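The case against the wobbly table

Product standards for light folding furniture test the wrong thing. A folding table sold in this country is usually rated by a single number, the static load it will carry when the weight is placed evenly across the top and left alone. The number is printed on the carton in large type. Buyers compare it, retailers sort by it, and manufacturers design to it. It says very little about how the table will behave in a kitchen, a classroom or a rented hall.

Static vertical load is easy to measure. The table is set on a level floor, weight is added in steps, and the sag at the centre is recorded. The test is cheap and repeatable, and a competent lab can finish it in a morning. I have no quarrel with any of that. My quarrel is with the assumption that a table which passes is a stable table.

Most folding tables do not fail under vertical load. They fail sideways. A person leans on one edge to stand up, or drags the table by a corner with the legs still down. Someone sits on the end. The force arrives at an angle, the frame goes out of square, and the load moves to whichever joint has the most slack in it. In a folding frame that joint is nearly always the hinge or the locking catch.

The word for this is racking. A rectangle made of four bars and four pins has no resistance to it at all; it will collapse into a parallelogram with very little effort. What holds a real table square is some combination of stiff corners, diagonal bracing and the top itself acting as a panel. Folding tables give up a good part of all three. The corners have to move, the braces have to fold, and the top is often fixed to the frame at only a few points so that it can be made thin.

Crossbars help less than people suppose. A horizontal bar between two legs keeps them the same distance apart and stiffens that pair to the extent that the bar is rigidly joined at each end. If it is riveted with a little play, the contribution is small. A welded bar does far more. The two look identical in a catalogue, and neither the carton nor the load rating distinguishes them.

Consider two products that are widely stocked here. The Ovik and the Trindeck carry similar ratings and sell to the same people. The Ovik uses a welded end frame with a catch that pulls the hinge tight as it closes. The Trindeck uses a drop-in catch with clearance on both sides. Set up side by side on a level floor, they feel the same under a stack of books. Push on the long edge at hip height and the Trindeck moves visibly before it resists. After 2 years in a community kitchen, that clearance has grown, and the table is kept for holding coats.

A sideways test would not be hard to write. Apply a horizontal force of 15 newtons at the edge of the top to take up the slack, record the position, then apply a larger force and record it again. Reverse the direction. Repeat the cycle 2000 times and measure the movement once more. The difference between the first reading and the last is the figure a buyer needs. It describes wear in the joints, and wear in the joints is what sends these tables to the landfill.

Manufacturers raise two objections. The first is cost. A cyclic test takes longer and ties up a rig, and small makers such as Mirzaei would pay proportionally more for it than large ones. This is a fair point, and it argues for testing by frame type instead of by model. Many products share a frame and differ only in the colour and finish of the top. One certificate could cover the lot.

The second objection is that sideways loading is misuse. The instruction sheet packed with the Gusia tells the owner not to lean on the table and not to move it while it is unfolded. I find this unpersuasive. Leaning is an ordinary thing to do to a table. A chair that was rated only for people who never shifted their weight would not be allowed on the market, and the same reasoning ought to apply to the surface in front of it.

There is also the matter of feet. Small plastic end caps on thin legs slide on vinyl and grip on carpet, so the same push produces a skid in one room and a racking load in the next. Any new test should fix the feet in place, as that is the harsher condition for the frame. Slip can be reported separately.

None of this would require heavier furniture. A tighter catch and a welded bar add perhaps 400 grams to a mid-sized table, and the buyer who carries it upstairs will hardly notice. What is missing is a reason for a maker to spend the money, and at present the rating gives them none. A table with a sloppy hinge and a table with a sound one earn the same number on the carton. Until the label carries a second figure for sideways movement, the better-built one will go on losing to the cheaper one on the shelf. 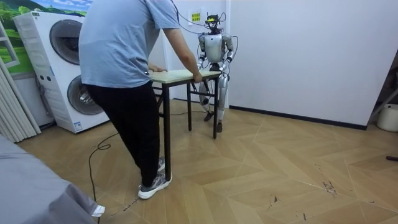 Both hands on the top of a small folding table with thin metal legs.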